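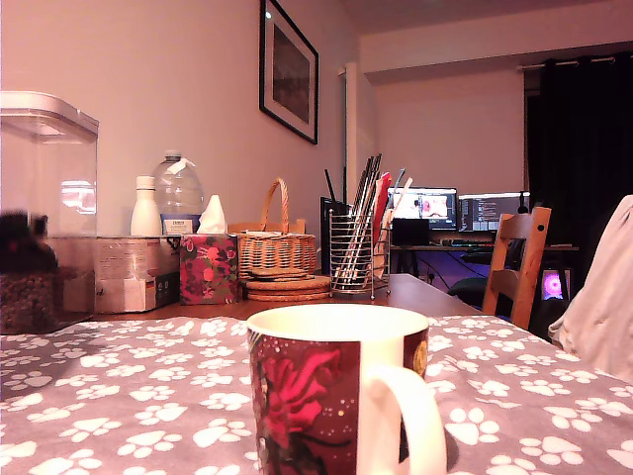
Quyên Trình says I'm being unfair and that four cups of coffee a day is "basically medicine at this point." She sent me three links. All three were articles about the same study, and two of them had copied the same paragraph.

So, a short thread on coffee headlines and why I've quit believing them.

1/ Most of these studies ask people how much coffee they drink and then wait to see who gets sick. Fine. But what's a cup? My cup is a mug. My aunt's cup is a thimble. The survey has one box for both of us.

2/ People who drink a lot of coffee are different from people who drink none. Some of the "none" group gave it up on doctor's orders. Of course they look less healthy on paper.

3/ "Cuts your risk by 30 percent." 30 percent of what? If the risk was tiny to begin with, you've shaved a sliver off a crumb. I have yet to see a headline that gives the starting number.
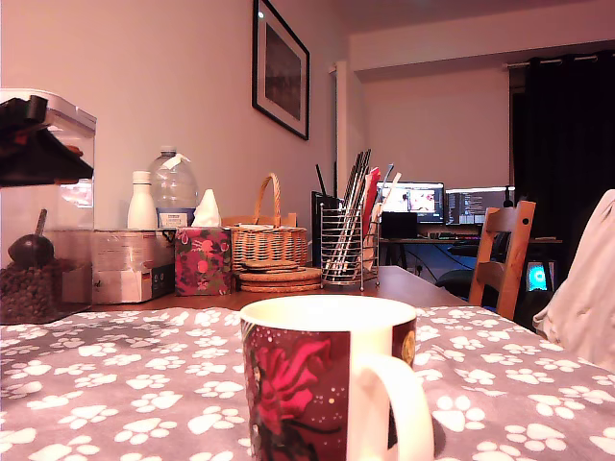 Uyên Mai wants to know if I'd be this picky about a study saying coffee was bad for you. Yes! I was. Remember the spring when it was going to wreck all our hearts? Same kind of survey, same missing number.

4/ Then there's the stuff for sale. Predero is pushing a "focus roast" now. I read the whole page looking for what makes it different from a regular roast and found the word "clean" a lot and no test of any kind. If anyone has seen one, send it and I'll read it.

5/ The one claim I'll mostly accept is that too much of it too late in the day keeps you up. I've run that experiment on myself more times than I meant to, usually in May when the evenings get long.
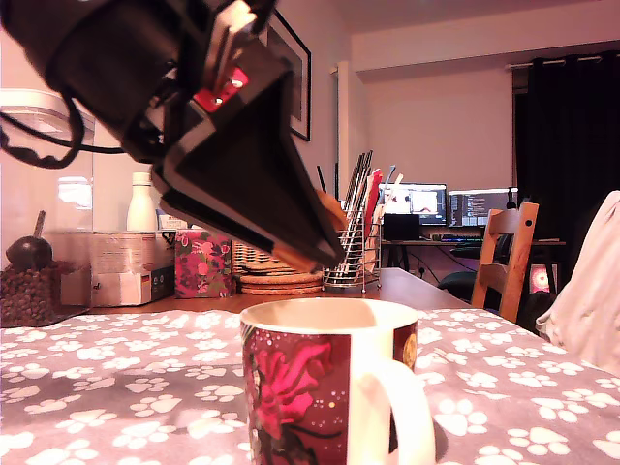 *Rose mug, paw-print tablecloth.*

6/ I'm not telling anybody to drink less. I drink it because I like it, and I'd like it just as much if it did nothing for my liver.

7/ Replies are open. If your link starts with "scientists say," please read past the second paragraph before you send it. Liên Diệp, I mean you, and I still owe you an answer about decaf.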